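# Why Does Wood Have Lines In It?

Look at a wooden table, a door or a ruler. You will probably see thin lines running along it. Some are straight and some are wavy. Now and then there is a dark round spot with the lines bending past it. All of this is called the grain, and it was made while the tree was alive.

## How a tree gets wider

A tree grows in two ways. The tips of its branches and roots get longer, and the trunk gets wider. The widening happens in a very thin layer just under the bark. This layer is called the cambium (say KAM-bee-um). It makes new wood on its inner side and new bark on its outer side.

In places with a cold winter, the cambium works fast in spring. The wood it makes then is often pale, with big, open cells that carry plenty of water. By August growth has slowed down, and the new cells are smaller with thicker walls. That wood often looks darker. In winter the tree rests.

One light band and one dark band together make one year. On a stump they look like rings. If you count the rings from the middle to the bark, you get a good idea of how old the tree was when it was cut. A stump with 114 rings came from a tree that began growing more than a century before.

Rings can also tell you about the weather. A wide ring often means a good year with enough rain. A narrow ring can mean a dry year, or a year when insects ate the leaves.

## From rings to lines

So why does a board have lines when a stump has rings? It depends on which way the saw goes. Think of a roll of paper towels. From the end you see circles. If you could slice the roll from top to bottom through the middle, you would see long straight edges, one for each layer of paper.

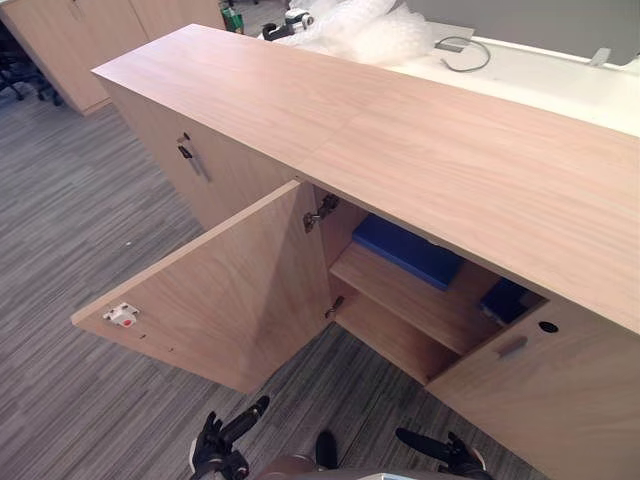
A log works the same way. When it is sawed lengthwise, each ring shows up as a line on the board. A cut that goes close to the center of the log gives lines that are nearly straight. The top of the long, low cabinet has a straight grain like this, but it is quite faint, so you would need to look closely to follow it. There is also a seam partway along, where one panel meets the next. A cut farther from the center gives curved shapes, like tall arches or flames.

## What is a knot?

A knot is the place where a branch once joined the trunk. As the trunk got wider, new wood grew over the bottom of the branch. The grain had to bend to get past it. Knots are hard, and saws and nails do not go through them easily.

## Try it yourself

You need paper, a crayon with the wrapper off, and a piece of rough, unpainted wood.

1. Lay the paper flat on the wood.
2. Rub the side of the crayon over it, pressing gently.
3. Turn the paper over and try another part of the wood.

Rough boards work best. Very smooth furniture may leave no marks on the paper at all.

## Words to know

**Bark:** the outside covering of a tree.

**Cambium:** the thin layer where new wood is made.

**Grain:** the pattern of lines in wood.

*Written by Adaeze Isah*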